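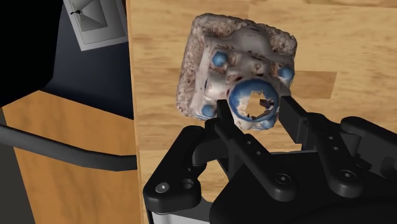 Hi Wayne,

May update on the gripper budget, as promised, and sorry it's a bit of a ramble. The short version is that we haven't bought the arm yet and I'm glad we waited!

We've carried on doing the practice picks in simulation, mostly with the scanned toys (the awkward ones with knobs and rings and holes, which I've grown rather fond of). The parallel-jaw gripper is still the one I'd plan around. Two fingers is plenty for what Fovham want from us, and the fancier hand in the Kundex quote would eat the whole equipment line before we'd paid for a single cable.

So, money. Clegg have quoted £1,483 for the gripper with a spare pair of fingertips, and they'll hold that for 30 days. Lultivov came in cheaper but wanted us to order 2 of everything, and I can't see us needing a second one this year. I'd like to go with Clegg if you're happy. Delivery and the mounting plate would be around £80 on top - I've asked them to put that in writing.

The bit I haven't sorted is the bench. The one in the simulation is a nice plain wooden top and I'd quite like the real thing to be similar, so that what we learn carries over. I still need to measure up and find out whether facilities will let us bolt anything down (last time I asked, they went very quiet).

Could you let me know about the Clegg quote before it runs out? I'll send the arm prices separately once Kundex have redone theirs without the hand.

Thanks as ever for your patience with my spreadsheets!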